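Unit 3 — Inside the desktop PC
Handout for practical, tutor Yamila Escobar, room 218

Before you start
Power off, mains lead OUT, hold the power button a few seconds. Wrist strap on. Lay the tower on its side, open side up. Screws in the tray, not your pocket.

Find these first (tick sheet, p. 53)
— CPU socket. Metal retention frame and a lever. Don't lift the lever yet.
— Memory slots. Run parallel, right next to the socket. Clips at the ends — push down, don't pull the stick.
— Expansion slots, graphics card goes here. Check for a catch before you tug.
— Slot covers, along the back panel. Coloured clips on some makes.
— Power supply. Metal box, READ THE LABEL, copy the wattage onto your sheet. Never open it. Not even unplugged, the capacitors hold charge.

Colour hint: a lot of makers use blue for bits you're ment to touch. Tabs, clips, levers. Not a rule, but worth looking for.

Order for taking out
Cards, then memory, then power supply. CPU last and only with me at the bench. Refit in reverse. Up to 40 minutes for the lot, no prizes for speed.

Write up
Half a page. Which parts came out without tools, wich needed a screwdriver, what you'd label before unplugging. Hand in to tray 303 by 4pm.

Next time: beep codes and a machine that won't start. Bring this sheet.

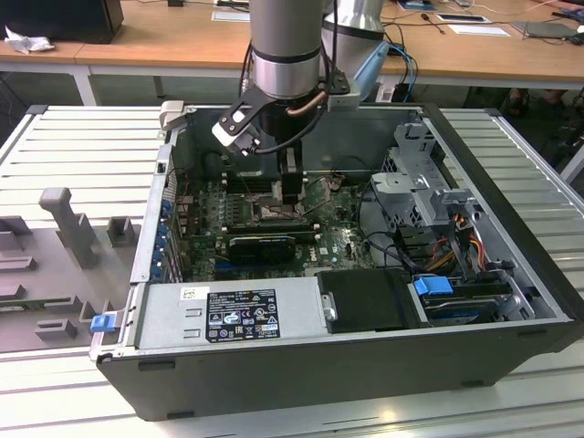

Fig. 1. Tower on its side, panel off. CPU socket, four memory slots, small graphics card, power supply with its label.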